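Gripper drops out with an overload fault on thick cloth

Stesitness
December 2024
Ours closes on a bunched heap like this one, then stops with fault 31. Thin cloth is fine. Force limit is 3000.
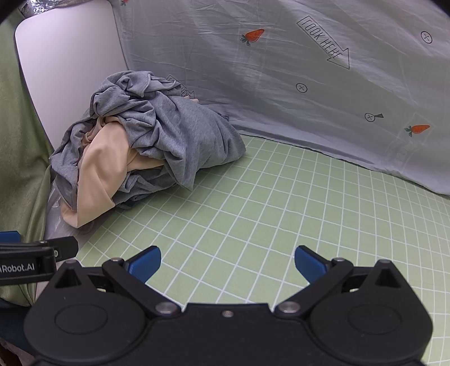

Ehlers
Fault 31 is motor overload. Lower the limit, power off, then check the pivot pins for lint. Spread the item out first and grip a single fold.

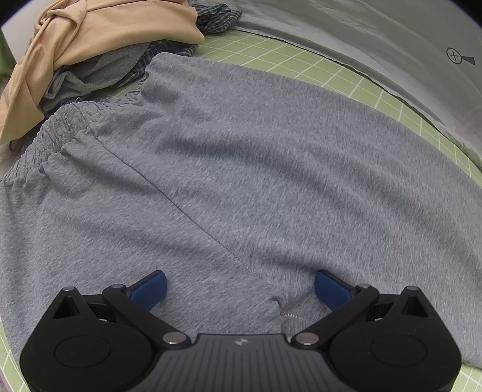
Orkico
Had the same. New pads fixed mine. Keep your fingers clear when you reset it, mine snapped shut.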